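Spur gear

Last updated 2023-03-17

We use cookies to keep the site running and to remember your settings. By continuing you accept this. OK / Settings

A spur gear is the plainest sort of gear wheel. Round body, straight teeth, teeth cut parallel to the shaft. Used in pairs or in longer trains to pass turning from one shaft to another, with the shafts side by side. Also called a straight-cut gear. Found in clocks, lathes, washing machines, hand drills, toys, car gearboxes (mostly reverse).

Parts

The bore is the hole through the middle where the shaft goes. Some bores are plain, some have a keyway, which is a slot for a small bar that stops the gear slipping on the shaft. The face is the flat side. Face width is a different thing and gets mixed up with it constantly – it means the length of the tooth measured along the shaft. A wide gear carries more load but needs the shafts lined up better.

Each tooth has a tip, two flanks and a root. The gap between teeth is the space. The pitch circle is an imaginary circle partway up the teeth, where one gear can be thought of as rolling on the other. All the sizing is done from that circle and not from the outside edge, a common mistake when measuring a gear for replacement.

Size

Metric gears go by module: pitch diameter in millimeters divided by number of teeth. Inch gears go by diametral pitch, which is teeth per inch of pitch diameter. Bigger module, bigger tooth. Bigger diametral pitch, smaller tooth. Two gears have to match in module (or pitch) and in pressure angle to run together. Number of teeth can be different, that's the whole point.

A gear of module 2 with 20 teeth has a pitch diameter of 40 mm. Add two modules for the outside diameter, so 44 mm.

Ratio

Teeth on the driven gear divided by teeth on the driver. A 15-tooth gear driving a 45-tooth gear gives 3 to 1: a third of the speed, three times the torque less whatever is lost to friction. The smaller of a pair is usually called the pinion. An idler gear put between two others changes the direction of turning but leaves the ratio alone.

Making

Small runs are cut on a milling machine, one space at a time, with the blank turned a step between cuts. Larger runs are hobbed – the hob is a worm-shaped cutter that turns together with the blank. Shaping, broaching and pressing from metal powder are also used. Plastic ones are molded. Faces are generally turned or faced off before the teeth are cut, and tool marks often stay on the face as it does no work.

The Stosport catalog lists 1,310 spur gears, steel and brass, and the Prurard one lists 2,275 including plastic. Most are stock bore and get opened up by the buyer.

Materials

Steel for load. Brass for clocks and instuments. Cast iron for old machine tools, quiet and wears well. Nylon and acetal where there is no oil. A steel pinion is often run against a softer wheel.

Noise and wear

Spur gears whine at speed. The full width of each tooth meets its partner all at once, so there is a small knock per tooth. Helical gears get round this by angling the teeth, but then push sideways on the shaft and need bearings for it. Spur gears don't.

Usual damage: pitting on the flanks, scuffing from poor oil, broken teeth from shock. Some backlash (play between teeth) is needed, none at all and the gears bind when they warm up.

Storage

Wipe clean, light oil on steel, keep the teeth from knocking each other. The Macapagal workshop handbook says 6 to a tray at most for larger sizes, with seperate trays for each module.

See also

Helical gear. Bevel gear. Rack and pinion. Wuvard tooth gauge. 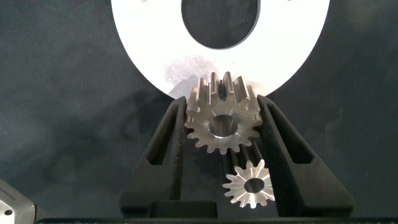 Metal spur gears, one large and one small. Machining lines fan out from the bore of the large gear.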